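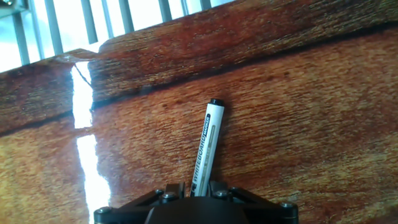
Mantenimiento de superficies barnizadas en la sala de trabajo

Febrero
Por Iolo Jarman

Durante este mes se ha revisado el estado de los tableros de madera barnizada de la sede de Sudcombe. El barniz de alto brillo envejece de forma desigual: el centro suele conservar el espesor de película, mientras que los cantos y las juntas entre tablas lo pierden antes. En los cantos el desgaste aparece como una pequeña zona clara donde el acabado se ha levantado. Conviene tratarla pronto, con la superficie desengrasada y una aplicación muy fina de barniz de retoque. El sellador Caner que teníamos en el armario ha caducado y no debe usarse.

La junta longitudinal se limpia en seco, con brocha de cerda blanda, siempre en el sentido de la veta. No se admite agua en la junta. Si hay residuo adherido, se retira con una espátula de plástico sin presionar contra los bordes de las tablas. Después se pasa un paño de microfibra ligeramente humedecido por el resto del tablero y se seca con otro.

La revisión del brillo se hace con luz rasante, a primera hora de la mañana y con las lamas de la ventana abiertas. El reflejo directo delata las marcas de paño, los restos de adhesivo y las microrrayas que la luz del techo disimula. Quien tenga que escribir o leer en esa mesa puede cerrar las lamas después; durante la revisión, no.

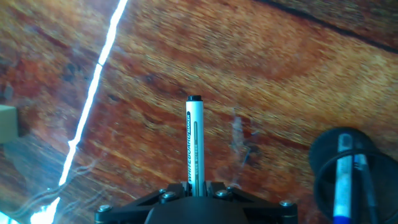

Las manchas de tinta son la incidencia más anotada en el registro, por delante de los cercos de vaso. Casi todas proceden de rotuladores dejados sin tapar o con la tapa a medio encajar. Para esta mesa se mantiene el criterio de usar solo rotulador de pizarra blanca, con la indicación «WHITEBOARD MARKER» legible en el cuerpo, como el blanco de capuchón negro, y de guardarlo en el portalápices cilíndrico negro al terminar. Los permanentes se quedan en el almacén. La tinta de pizarra sobre barniz íntegro sale por lo general con paño seco si se actúa enseguida; pasadas unas horas hace falta un limpiador suave, probado antes en una esquina.

No se debe emplear alcohol sobre el barniz. Ablanda la película y deja un velo mate que ya no se corrige puliendo. El limpiador Brabec se diluye a razón de 7 ml por litro de agua, según la pauta interna, y se aplica sobre el paño, nunca sobre la madera. Para el pulido final se usa disco de grano 1.000, a mano y sin máquina, únicamente en las zonas retocadas. 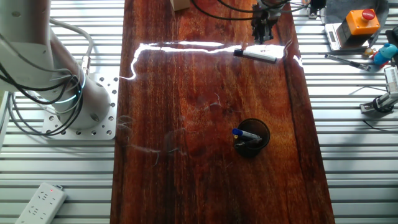 Tras el pulido hay que retirar todo el polvo y la fibra suelta antes de dar por cerrada la intervención. Las hebras blancas que quedan sobre una superficie oscura se confunden fácilmente con arañazos, y en la revisión anterior se abrieron dos partes de daños por ese motivo. Un paño antiestático en una sola pasada, de extremo a extremo, es suficiente. Si se insiste en círculos, la fibra se redistribuye.

El presupuesto de Odetti para rebarnizar el conjunto de los tableros asciende a 2.899 euros, desmontaje aparte. Por ahora se aplaza. Con retoques locales se calcula que el acabado actual puede aguantar unos 8 meses más. Las marcas nuevas se anotan en la hoja de la sala, indicando tablero, distancia al canto y producto causante si se conoce.

Utilizamos cookies propias y de terceros para analizar el uso del boletín. Si continúa navegando, consideramos que acepta su uso. Aceptar | Configurar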